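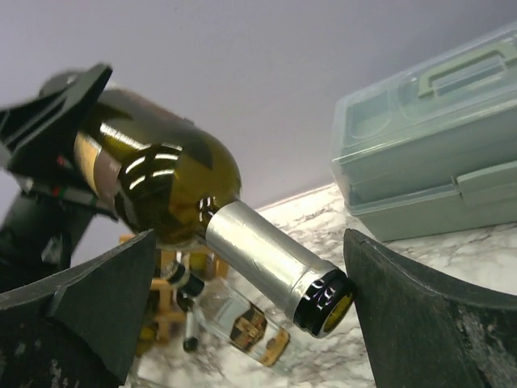
A wine bottle in dark olive-green glass.

Stelness opens wine storage house in Bustholm

BUSTHOLM, 2025-10-22 - The wine importer Stelness has opened a new storage house in Bustholm, with room for 3310 cases. Building work started in June.

The house will serve 70 restaurants and shops in the region. Orders made before noon are delivered the next morning.

"Our customers are often small places with a very small cellar," says Anoma Hettiarachchi, managing director of Stelness. "Now they can order four bottles and keep their money for other things."

The list has 286 wines at the opening. Tastings for trade buyers are held every month - registration is free.

Press contact: Mahfuz Thambiah, Stelness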